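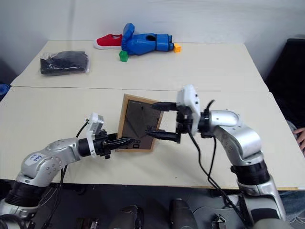 Two-arm handling of a picture frame on the Sesov kit.

Call for participants: home and studio trial of the Sesov two-arm kit

Pichler is looking for people to try out the Sesov kit before it goes on general sale. Sesov is a tabletop kit with two arms, a gripper on each arm and control software that runs on an ordinary laptop. It is meant for small workshops, framing shops, repair rooms, school labs and home offices where one person often needs a second pair of hands.

The trial is run from our Lirkedau site. You can take part there, or have a kit placed with you for the length of the trial.

What the work is

Participants teach the kit short handling jobs and then let it repeat them. Most of the jobs use everyday things: shoes, gloves, small cubes, clothing in plastic bags, picture frames. You move the arms through a job with the hand controllers, save the run, name it, and play it back. You then write down how the playback went and what you would change.

Two-handed jobs matter most to us in this round. Holding a flat object upright from both sides, turning it, and laying it down again is harder to set up than picking up a single cube, and we want to know how long new users need to learn it. You are free to add jobs from your own work after the first week.

A session lasts up to 4 hours, with breaks when you want them. We ask for two sessions a week through the trial. Sessions at Lirkedau are held on weekdays, mornings or afternoons. If the kit is placed with you, you choose the times.

Who can apply

You must be 18 or older and able to sit or stand at a table for the length of a session. You do not need to have worked with robots before. About half the places are kept for people with no programming background. Please do not apply if you work for a company that makes or sells robot arms.

For a placed kit you also need:
A sturdy table, or two tables that can be pushed together, against a wall
A grounded outlet within reach of the table
Floor space next to the table for the base
A door that can be closed when children or pets are in the building

We deliver the kit, set it up and take it away again. Setup takes most of a morning. The person who will use the kit has to be there for it.

What you get

Every participant who finishes the trial is paid 516 euros. Participants who host a kit get another 403 euros for the use of the space and power. Travel to Lirkedau is paid back against receipts, second class rail or bus. Payment is made in one sum after the last report is in. If you drop out early, you are paid for the sessions you completed.

At the end of the trial you can buy the kit you used for 3,000 euros, with the normal warranty. There is no obligation to buy.

What we record

The kit stores arm movements, gripper force and the pictures from its cameras while a job is being taught or played back. Your hands and part of your clothing may show up in these pictures. Recording stops when you press the pause button on the base. The files are used by Pichler to improve Sesov and are not sold. You will get a consent form before the first session and can withdraw at any time.

Safety

The arms slow down when they meet resistance, and there is a stop button on a cable that stays within your reach. Long hair has to be tied back and loose sleeves rolled up. Everyone takes a one-hour safety course before the first session, including people who have used other arms. It counts as paid time.

How to apply

Fill in the form on the Fundeo participant portal under "Sesov trial." Fundeo handles sign-up and payments for us. The form asks for your age group, your line of work, whether you want to come to Lirkedau or host a kit, and the days you are free. If you want to host, add the length and depth of your table and say which floor it is on and whether there is an elevator.

Applications close on 18 September 2025. Everyone who applies will hear from us by email. People who took part in the July round may apply again, but new applicants are placed first.

Questions about the kit itself can be sent through the same portal. Choose "Technical" as the subject.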